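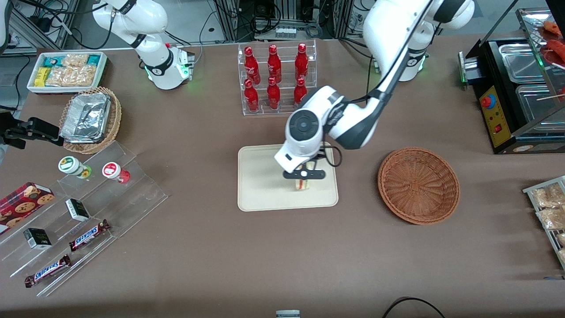 How to Run an Office Snack Table Without Losing Your Friends

For two years I have been in charge of the snack table on the third floor of a mid-sized insurance broker in Kedcombe. I did not apply for this. I once said, within earshot of my manager, that the vending machine was a disgrace, and by Monday I had a budget code.

What follows is the method I ended up with. It suits an office of up to 60 people with a spare table, an honor box and a tolerance for crumbs. If you have a real kitchen and a real budget, you want a different page, and I envy you.

What you need

A table that wipes clean
A lidded cash box, or a payment code taped to the wall
Something with steps or tiers for the small stuff
One flat tray for anything with bread in it
A notebook
A thick skin

Step 1. Find out what people eat

Do not send a survey. I sent a survey. People who had been seen eating cake off a filing cabinet wrote back requesting unsalted almonds. I bought the almonds. They lasted until spring, and so did I, just barely, because I was the one eating them.

Look in the trash cans at 4:00 in the afternoon instead. It's undignified, but a wrapper has no reason to lie to you. Do it for a week and write down what you see.

Step 2. Set the money up before you buy anything

Ask for a float and get it in writing. Mine was $139, a figure produced by Normand MacDonald in accounts, who has never explained it. The float buys your first load of stock. After that the box pays for the next load, and if it doesn't, you have a theft problem or a pricing problem.

It will be pricing. Take the cost per item, add a fifth, and round up to the next quarter. People will pay a dollar without thinking. Ask them for 85 cents and they'll stand there patting their pockets, then promise to catch you later. They will not catch you later.

Step 3. Buy small, buy often

The warehouse store is a trap. You'll come home with a case of something nobody on your list ever threw a wrapper away from, purely on the strength of the unit price. I use Semple, the wholesaler out past the ring road, and I go every second week with a list and a full stomach.

Check dates at the shelf. Reach for the back of the stack, like your mother did with milk.

Step 4. Lay out the table

Small items go up on tiers, where they can be seen from a desk without anyone having to stand up and commit. A flat heap of candy looks like a yard sale. Put the same candy on a stepped rack and it becomes a selection, and people behave better around a selection. Clear plastic is fine. You'll wipe it every day either way.

Candy bars and small boxes can share a rack as long as each has its own compartment. Leave some space between them, or somebody's sleeve will do your restocking for you.

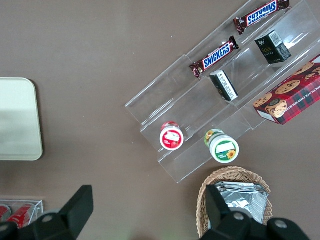

Step 5. Treat sandwiches as a separate business

Everything with a filling gets its own tray, its own label and its own deadline. Write the time it came out on the label. If the sandwich has something wet in it, two hours at room temperature is the limit, and no, it doesn't matter that Shahab Kiani once ate one at five o'clock and was fine. Shahab is not a standard.

Put out a few at a time and keep the rest in the refrigerator. Supply tongs. Some people will use them.

Step 6. Keep the notebook

One line a day: what went out, what was left, what was in the box. It takes a minute. At the end of the month you'll see which items are sitting there for decoration. Drop the slowest one and try something new in its place, but only one, or you won't know what to blame.

In my first December the notebook told me we had sold 1456 items and that nine of them were rice cakes. The rice cakes had a vocal supporter. I showed him the page and we have not discussed it again.

Step 7. Handle complaints

You'll get three kinds. "It's too expensive" can be answered with the receipt. "It's all junk" can be answered with fruit, which you should then put on the table and watch. "Someone took the last one" has no answer. Nod slowly and go back to your desk.

If the box comes up short, put up a polite sign with no exclamation points. If it comes up short again, move the table closer to the boss's door.

Cleaning

Wipe the table at the end of every day with a damp cloth and whatever spray the building gives you. Lift the rack when you do it. Wash the tray and tongs in hot soapy water and let them dry overnight, upside down, on a clean towel that you have hidden from everyone else.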